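Liapis changes hatchling schedule for leopard gecko lines

DRISTSTEAD – Reptile breeder Liapis has changed the way it handles leopard gecko hatchlings at its Driststead building. Animals will now be held back until they have taken food without help for 17 days. The previous hold was 11 days.

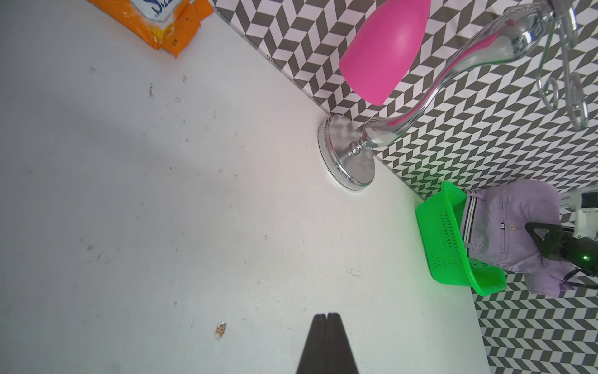
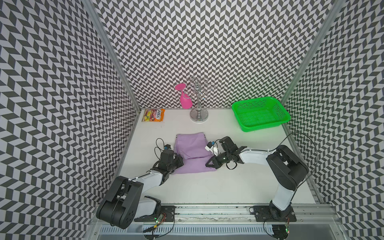
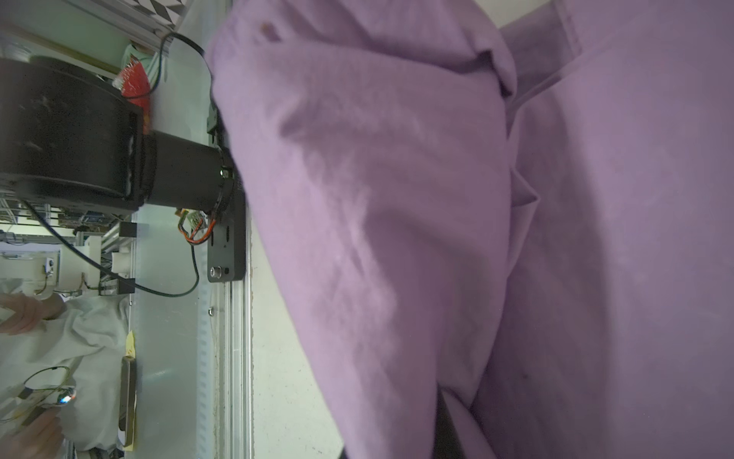 The new schedule follows a review of 153 hatchlings from last season. Most of the animals that stopped feeding did so shortly after they were moved to a new enclosure, and the firm now treats the move itself as the main source of stress. Hatchlings will be weighed in the tub they were hatched into, with the tub weight subtracted. When an animal has to be taken out, it goes under a piece of soft cloth. Fabric lying in deep folds, as the lavender cloth does, gives a small gecko a dark place to settle, while a flat white tabletop gives it no cover at all. Cloths are washed without scent and replaced between clutches.

Incubation settings stay the same. Eggs from the Grirnireo line, a low-pattern strain the firm has kept for over two generations, will still be set apart from the others – their hatch dates vary more and are logged separately.

Buyers with a deposit on a hatchling will get a revised pickup date by email. Orders for adult geckos are not affected. Pickup at the Mernotport counter stays on Tuesday, and feeding records will be handed over with each animal.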